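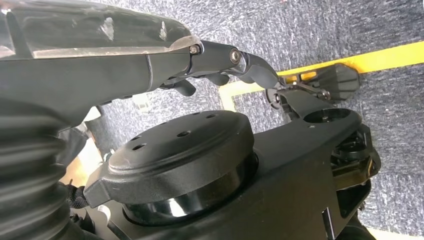
*Letzte Änderung: 18. Juli 2026*

**Neues aus dem Projekt Clolora: 453 Beispiele sind aufgenommen**

Seit April sammeln wir bei Cloltus Bewegungen, aus denen unser System das Greifen lernen soll. Bis heute sind 453 Beispiele gespeichert, das Ziel für dieses Jahr sind 1312. Wir sind also noch nicht bei der Hälfte, aber die Arbeit geht jetzt schneller als im Frühling.

Jedes Beispiel wird von einer Person gesteuert. Die Kamera am Handgelenk nimmt auf, was in der Nähe des Greifers passiert, und dazu speichern wir die Stellung der Gelenke. Die Fingerkuppe hat eine schwarze, strukturierte Oberfläche und soll am Anfang jeder Aufnahme knapp über dem Boden stehen. Für die Orientierung dienen uns die Klebestreifen auf dem grauen Teppich – der gelbe ist im Bild gut zu erkennen, der hellere bildet eine Ecke.

Vinh Huỳnh hat in den letzten Wochen alle Aufnahmen durchgesehen. Er musste 70 davon aussortieren, meistens war der Anfang zu spät gestartet oder die Bewegung in der Mitte unterbrochen. In der Zahl oben sind diese Aufnahmen nicht mehr enthalten. Wer selber steuert, soll bitte vor dem Start drei Sekunden ruhig warten und den Greifer nach dem Loslassen nicht sofort wegziehen.

Die nächste Runde machen wir zusammen mit den Kolleginnen und Kollegen aus Trodville. Dort wird mit anderen Gegenständen gearbeitet, das Format der Daten bleibt gleich. Freie Termine stehen in der Liste im Ordner »Ung«. Anfänger sind willkommen, die Einführung übernimmt Vinh.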